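オイルステインで低い棚を塗りかえる手順

こんにちは、Plerow木工室の池田です。先月の教室で「家にある低い棚を自分で塗りかえたい」という声をたくさんいただいたので、わたしがいつもやっている手順をまとめてみました。塗装って本当に楽しいんです! 木目がふわっと浮いてくる瞬間は、何度やってもうれしくなります。

対象は無垢材か、突板の厚みがそこそこある家具です。シート貼りの家具は着色剤を吸わないので、このページのやり方は使えません。見分けがつかないときは、棚板の裏や背面の目立たないところに水を一滴落としてみてください。しばらくして色が濃くなれば吸っています。はじくようなら塗膜が残っているか、シートです。

用意するもの
・オイルステイン(わたしはClusineの油性を使っています)
・仕上げ用のワックスかオイル
・紙やすり 120番、240番、400番
・あて木
・刷毛(幅50ミリくらい)
・いらない綿の布を多めに
・マスキングテープ、養生シート
・ゴム手袋
・ふた付きの金属缶(使った布を水に浸けておくため)

布は本当に多めに! 途中で足りなくなると拭き取りが間に合わず、ムラになります。古いTシャツを切っておくのがおすすめです。

手順1 置き場所を決めて、金具を外す
まわりをぐるっと歩けるところに置きます。壁ぎわのままだと側面がどうしても雑になるんですよね。取っ手、蝶番、棚受けのダボは全部外して、袋に入れて場所を書いておきましょう。外せない金具はマスキングテープで覆います。

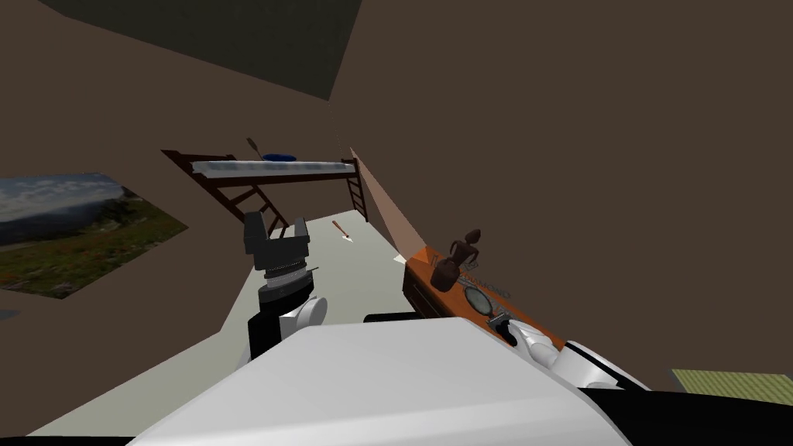
低い家具の場合、床に直接置くと下のほうが塗りにくいので、端材を四隅にかませて少し浮かせておくと楽です。腰にもやさしいですよ。換気はしっかり。油性は匂いが残るので、わたしは窓を二か所開けて、石油ストーブなどの火の気は絶対に近くに置きません。

手順2 古い塗膜を落とす
120番から始めます。あて木に紙やすりを巻き、かならず木目にそって動かしてください。木目を横切ると、その傷に色が入りこんでくっきり残ります(わたしも最初の一台でやりました。いまでも家で使っていて、見るたびに反省しています)。

角は力が集まりやすいので、二、三回なでるだけで十分です。突板の家具は角から下地が出やすいので特に慎重に。つやが消えて全体がさらっとしたら240番にかえ、120番の傷を消すつもりで同じように進めます。

粉は刷毛で払ってから、固くしぼった布で拭きます。水分で毛羽が立つので、乾かしてから240番で軽くもう一度。このひと手間で手ざわりがまるで変わります!

手順3 試し塗り
缶のふたの色見本はあくまで目安です。同じ材の端切れか、棚の裏側で試してください。赤みのある茶色は、明るい材に塗ると思ったよりオレンジに寄ることがあります。落ち着かせたいときは、同じシリーズの濃い茶色を少しだけ混ぜます。混ぜた割合は必ずメモを! 途中で足りなくなったとき、同じ色を作れなくて泣くことになります。

試し塗りは乾いてから判断します。できれば昼の光と夜の照明の両方で見てください。印象がかなり違います。 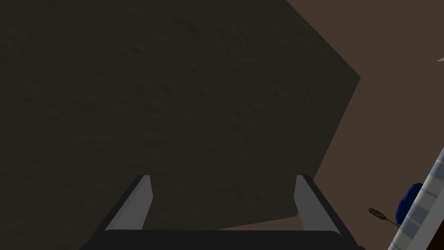
手順4 着色する
よく缶をかき混ぜます。底に顔料が沈んでいるので、棒で底をこするように。振ると泡が立つので混ぜるほうが安心です。

塗る順番は、裏、内側、側面、最後に天板。天板はいちばん目に入る面なので、手が慣れたころに取っておきます。刷毛でたっぷりのせて、5分ほど置いたら布で拭き取ります。はじめは木目と交差する方向に大きく、仕上げは木目にそってすうっと。一面ずつ、端から端まで止まらずにやりきるのがコツです。

木口(切り口の面)は色をどんどん吸って黒っぽくなりがちです。前もって400番までみがいておくと、ほかの面と色がそろいやすくなります。

教室に通ってくれているヴィンさん(Vinh Dươngさん)は、刷毛を使わず最初から布で塗る派です。薄くのびるので、狭い棚ならこのやり方もすごくきれいに仕上がります。わたしも小物はまねしています。

手順5 乾かして、仕上げる
一晩置きます。冬は乾きが遅いので、できれば丸一日。指でさわって色がつかなければ、ワックスを少量ずつのばし、乾いた布でみがきます。天板にコップを置くならワックスより仕上げ用オイルのほうが水に強いです。オイルは薄く二回、一回目がしっかり乾いてから二回目に進んでください。

物をのせるのは、表面が乾いてからもう少しがまん。重いものは跡がつくことがあるので、最初は軽いものからにしましょう。
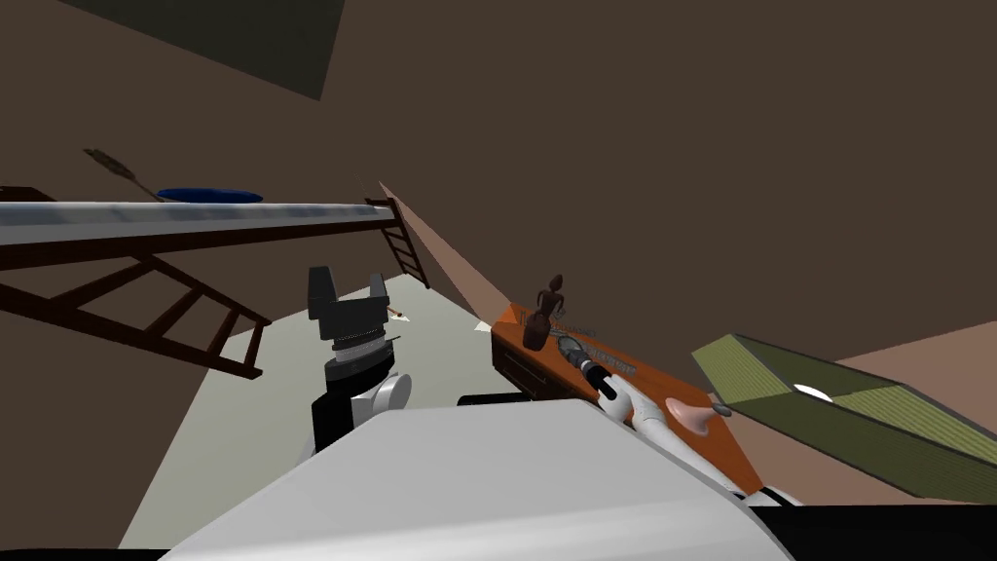
オレンジ色のキャビネットと、その上に置かれた手持ちサイズの物

使った布の片づけ(大事です!)
油性塗料のしみた布は、丸めておくと自然発火することがあります。使い終わったらすぐに水を張った金属缶に浸け、自治体のルールにしたがって捨ててください。乾かしてから捨てようと重ねておくのがいちばん危険です。

よくいただく質問
Q 水性でもできますか?
できます。乾くのが早いので、拭き取りは置かずにすぐ。広い面は二人でやると安心です。

Q 色が濃くなりすぎました。
完全に乾く前なら、うすめ液を含ませた布で拭くと少し戻せます。乾いたあとは240番で削って塗り直しになります。

Q 費用はどのくらい?
わたしが使っているステインの小缶は1,136円でした。紙やすりと布を入れても、小さな棚なら思ったより安くすみますよ。

次の塗装教室は6月です。Grunanceの工房を借りて、今度は椅子の座面に挑戦します!

池田純平(2019年12月)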